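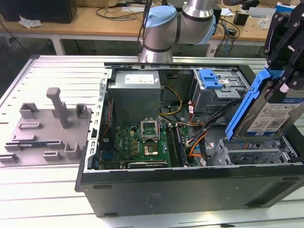

Handout 4: Planning and Budgeting for a Disassembly Cell
Jul 27, 2018

Most first budgets for a robot cell list the arm and stop there. The arm is one line. This handout goes through the other lines, using computer disassembly as the job to be costed.

1. Start from the parts, then price the tools

Write down every part the cell has to handle before you ask for quotes. For a desktop tower that means the drive, the memory modules, the cables and any cards. Note which ones sit in plastic rails or behind latches. A gripper that suits a drive may be too wide for a memory slot, and a second set of fingers is a separate purchase.

Ask each supplier for finger drawings. Ullo and Prandari both quote fingers apart from the gripper body, and their delivery times differ.
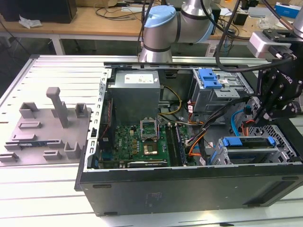
Remumton wrote back on last year's version of this section that the order should be reversed: fix the table and the fixtures first, then choose the gripper, as fingers are cheaper to change than a table. Either order is accepted in the assignment. State which one you used.

2. Fixtures

Budget for fixtures as something you will buy or make more than once. The first version rarely holds every part well. For the assignment, allow $200 per fixture version and plan on three versions. Printed fixtures keep the price down, but include the print time in your schedule – it competes with other jobs.

3. Cables and clearance

Loose wiring costs money in cycle time. Allow hours for teaching safe approach positions over the cable runs, and price those hours at the same rate as any other engineering work.
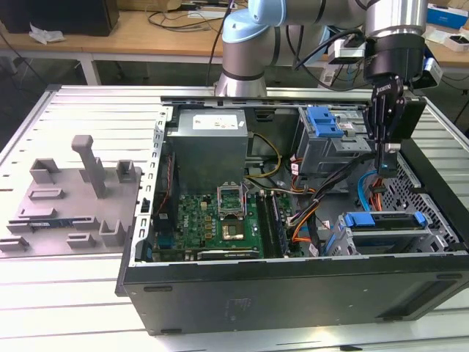
Figure 3. Gripper above the cable bundle near the drive bays.

4. Sample lines for the assignment

Gripper with one set of fingers: $3075
Slotted table and mounting hardware: $900
Fixtures, three versions at $200: $600
Practice towers: 9 units, price from your own quote

The arm is left out because it is shared with the Koo project. Do not add it back in. Put spare fingers and cable ties on their own line.

5. Cameras

A camera fixed beside the table and one at the wrist answer different questions, so quote them separately. Include the mount, the cable and the time to calibrate.

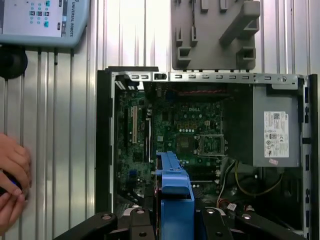
Figure 4. Wrist view with a blue drive bracket between the fingers.

Assignment: hand in a one-page budget and a purchase schedule that ends in November. Show delivery times next to prices. Mark any item with only one supplier.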